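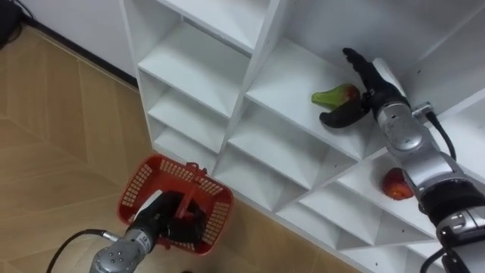

White shelving with open cubbies, fruit on the shelf.

BAKLOW — Plovilen will put its white cubby shelf on sale this Thursday as a pantry unit. The company says it "ends kitchen clutter." Buyers have heard that before, and Zsolt Pap, who tested it for Plovilen, would not sign off on the line.

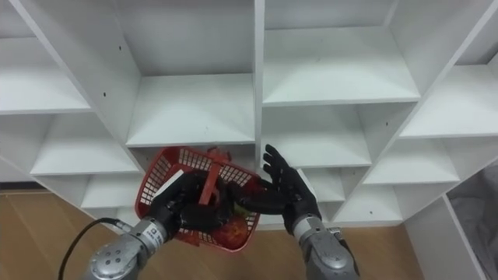
Pap's main complaint is with the word "storage." A cubby has no door and no lip, and shopping still has to get there somehow. A red plastic basket with a handle does that part of the job, and it is not included.

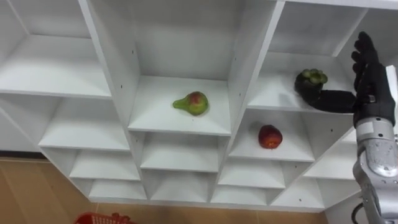 A pear and a mangosteen on the shelves.

"One pear per cubby looks lovely," Pap said. "I buy more than one pear." 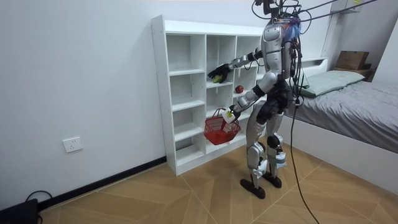 Plovilen claims the unit suits small rooms. It may — the three columns stand against a plain wall, though most of the compartments are empty. Pap wants to see it full before he believes it.

The first run is 2000 units. Returns are accepted for 26 days.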